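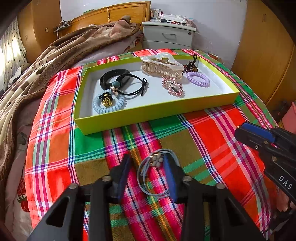 Unit 3: Reading a handicap line

These notes go with the second seminar on football betting markets. Bring them with you, along with the Drudex results sheet.

A handicap gives one side a goal start on paper. If Nedano are -1 at home to Ulloa, take one goal off Nedano's final score and settle the bet on what is left. A 2-1 win becomes 1-1, and on a two-way market the stake is returned. On a three-way market the same score pays out on the handicap draw, so check which market you are in before you look at the price.

Half-goal lines have no draw. Nedano -1.5 needs a win by two or more.

Quarter lines split the stake. With -1.25, half goes on -1 and half on -1.5. A one-goal win returns the first half and loses the second.

Worked case
Stake of 10 on Drerurero +0.5 at decimal odds of 1.90. The match ends 0-0. Drerurero win on the handicap, the return is 19.00 and the profit is 9.00. Had they lost 1-0, the whole stake would be gone.

What the results sheet shows
The sheet covers 2444 league matches. In 155 of them the closing line had moved by a full goal or more from the opening line. Most of those were in May, when squads are rotated and some sides have nothing left to play for. Treat May as a separate group in your own tables.

Common slips
Students often apply the handicap to the half-time score. Unless the market says otherwise, it is settled on 90 minutes plus stoppage time. Extra time is left out, which matters in cup ties.

For next time
Take any three Ulloa away matches from the sheet. Settle each at +0.5, +0.75 and +1, and show your working.

Comments

The quarter line bit finally makes sense. Is +0.75 split between +0.5 and +1?

Yes, half on each. Lose by one and you get half your stake back.

Row 155 on my copy of the sheet has no closing line. Should we leave it out?

Same on mine. I left it out and put a note under the table.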